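Umerow Soap Dish, Lime Green: two months in

Posted 01/08/2019

I go through soap dishes the way other people go through phone chargers. The last three I owned all had the same problem, where the bar sits in a puddle and goes to jelly on the bottom, and then you pick it up and half of it stays behind. So when I saw the Umerow on sale I figured I'd give it a shot, mostly for the color if I'm being truthful. It's a really loud lime green and my bathroom is beige on beige on beige.

It's a plain thing. Shallow square tray, rounded corners, a rim that comes up just enough to keep a slippery bar from shooting off into the sink. The part that sold me is the row of raised white ridges across the bottom, five of them, all running the same direction. The soap sits up on those and whatever drips off goes down in between. I've had dishes with little bumps before and the soap just melts right down over the bumps. These ridges are tall enough that it hasn't happened yet, and I use the cheap glycerin bars that melt if you look at them wrong!

I paid 542 in store points for it, plus another 247 for the clear lidded box from Monero that kept popping up next to it in my cart. I'll get to the box in a minute.

First week I kept the dish by the kitchen sink, which was a mistake. There are no drain holes, so the water has to go somewhere and where it goes is the bottom of the tray. If you have a big family washing hands all day you'll be dumping it out every night. In the bathroom with just me using it, I tip it out every two or three days and give it a swipe with my thumb. Takes no time. I do wish they'd put a little pour spout in one corner, because with the rim being the same all the way around the water kind of goes wherever it wants (down my wrist, usually).

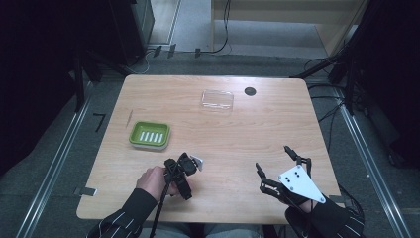

Cleaning is easy enough. Soap scum builds up in the channels between the ridges and an old toothbrush gets it out. I tried a cotton swab and that was useless, it just pushed the gunk from one end to the other. Once a week I run it under hot water and that's plenty. I haven't tried the dishwasher and the sticker on mine didn't say either way, so if anyone has done it let me know in the comments.

Okay, the box. It's flat and see-through and it has a lid, and I bought it thinking I'd use it for travel soap. Don't do that. A wet bar in a closed box is soup by the time you get to your hotel, and I should've known better. It has turned out to be great for dry stuff though! Right now it's holding hair ties and a nail file and I can see what's in there without opening it. My only gripe is that something clear on a light-colored table is surprisingly easy to lose track of. I've set my coffee down on the lid twice. The green dish does not have this problem, you could find it from across the street.

I did compare the dish with the Nekanau one my sister gave me, the bamboo kind with slats. The Nekanau is prettier and it drains better, no question, but it went gray underneath after one summer and it leaves a wet rectangle on the counter. The Umerow keeps all the mess inside itself, and I'll take that trade. It's also light, so it does slide a little if you slap the soap down hard. A couple of stick-on rubber feet from the hardware store fixed that for me.

Would I buy it again? Yep, and I'm thinking about a second one for the shower shelf, although I'd check your shelf depth first. Being square it takes up more room front to back than the usual oval ones, and mine hangs over the edge of the narrow ledge by the tub.

Four stars for the dish, three for the box. The missing star is for the spout, Umerow, if you're reading.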